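From: Marlina Kwok
To: robot-buyers list
Date: 4/12/19
Subject: Re: one arm or two for a furnished test room?

Birsen Kocabaş wrote:

> We have money for one arm this year and possibly another in November,
> depending on how the Fondham grant goes. The vendor keeps pushing us
> to buy both now and share a base. Has anyone here gone straight to a
> pair? I'm mostly worried about the stuff that isn't on the quote.
> Also, do you test on real furniture or mockups?
>
> Birsen

Hi Birsen,

We went straight to 2 and I'd do it again, but you're right to worry about what isn't on the quote! Ours came through Carkia, and the line for the arms themselves was fine, no surprises. Then came everything else. Grippers were priced each, so double that. Cables were another $1136 by the time we'd ordered the longer set (the ones in the box were OK for a bench and hopeless for anything that has to reach a shelf). Toltwood quoted us for the same package and left the grippers out completely, so their total looked wonderful until I read it a second time.

If you do split the purchase, please get the vendor to put in writing that the November arm will be the same model with the same firmware. A group I know at Majimbun bought theirs a year apart and ended up with a pair that needed separate spares — so now they stock two of everything and still run out of the one they need.

On lead time, we were told 35 days and that's what we got for the arms, but the mounts came later. Budget for a few weeks of having very expensive boxes in the hallway.

As for furniture, real stuff, definitely. We started with plywood mockups and I wish I had that money back. A mockup drawer has a nice big handle and nothing near it. A proper cabinet has little brass knobs, slatted doors, books piled flat on a shelf and a spider plant hanging its leaves over the edge right where you want to go in.
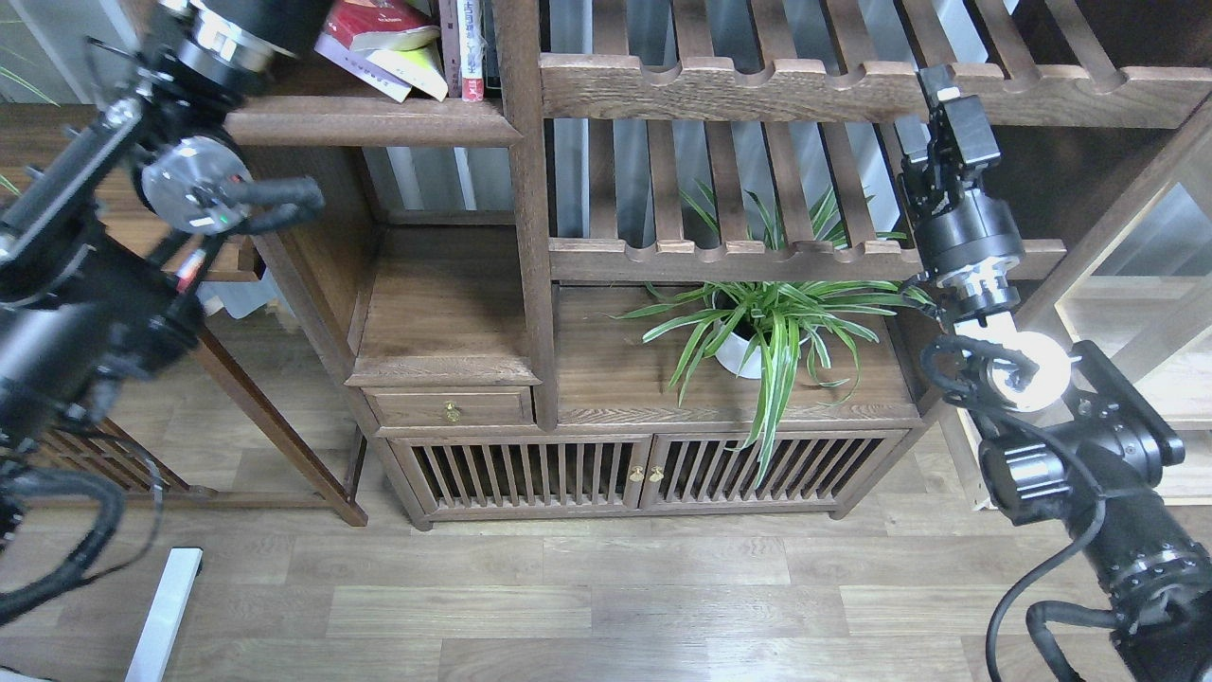 Secondhand shops are your friend for this, and I'd put furniture on its own budget line so it doesn't get eaten by the hardware. Ours went under "misc" the first year and I spent ages explaining to accounts why a robotics lab needed a cabinet.

Two more things to ask before you sign: whether training is charged per person or per visit, and who pays shipping on a warranty return. We missed the second one and it stung.

Happy to send you my spreadsheet if you want it, it's ugly but all the columns are there. Which base is the vendor offering for the pair, fixed or on wheels?

Marlina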